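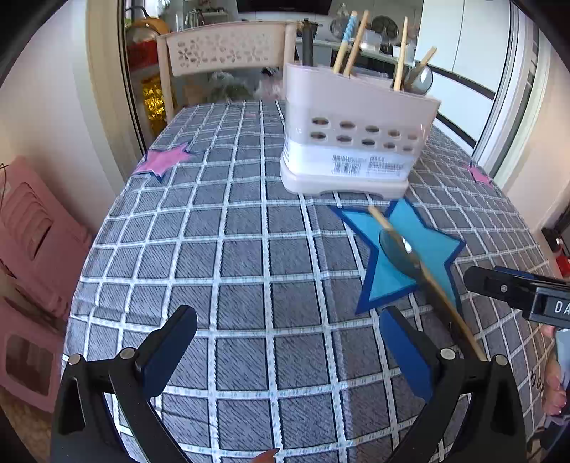 Table with a utensil holder on a starry grey cloth

Jeltuvbridge Town FC supporters' coach - your questions

I'm Vitalii Kobzar and I look after the bookings for the away coach. I get the same emails most weeks of the season, so I've put my answers on one page. If yours isn't covered, drop me a line and I'll get back to you (usually in the evening, once I've had my tea).

Do I need to be a member of the supporters' club?
No, but members get first pick of the seats for 2 days after the coach goes on sale. After that it's open to anyone who wants to come and shout with us.

How many seats are there?
82, split over a double-decker. I sit downstairs at the front with the list and the bag of change, so come and find me there. We've only sold out once, for the cup tie at Sarholm in December, and what a night that was - two down at the break and we still came home singing!

Where does it go from?
The lay-by opposite the Tiongson Road turnstiles. Please don't wait in the main car park, the driver can't turn round in there and I'll end up running across to fetch you.

What time do we leave?
It depends on the ground, and I put the time on your booking email. For Saturday games I try to get us there an hour before kick-off. I give people five minutes' grace and then we go. I've left my own brother-in-law behind, so please believe me on this one.

Does the fare include my match ticket?
It doesn't, sorry. Buy that from the ticket office or from the home club. If it's an all-ticket game I'll say so when I put the coach on sale.

Can I bring the kids?
Yes please! Under-16s travel for half fare and need a grown-up with them. We do a prediction sheet on the way and the winner gets a programme.
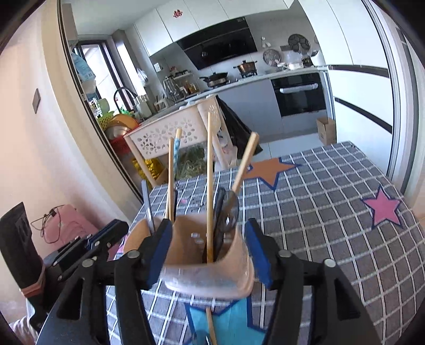

The upstairs back seats get a bit lively on the way home, so if you've got little ones with you I'd ask for seats downstairs when you book. I can nearly always sort it.

Can I eat and drink on board?
Sandwiches, crisps, flasks, all fine. Nothing hot and smelly (someone once brought a kipper bap, never again) and no alcohol at all. That one's the law on football coaches and I can't bend it, however nicely you ask.

What if the game's called off?
If we haven't set off, you can have your money back or move it to another trip. If it's called off while we're on the road it's harder, as Cestetti Coaches still have to be paid, but I'll refund whatever I can.

How far have you gone for a game?
346 miles there and back, for a goalless draw in sideways rain. I'd do it again tomorrow.

Can I be dropped off on the way home?
Only at the services or the ring road roundabout, and only if you tell me before we leave the ground. The driver has his hours to stick to. Give me a shout at least 30 minutes before your stop too, in case I've nodded off.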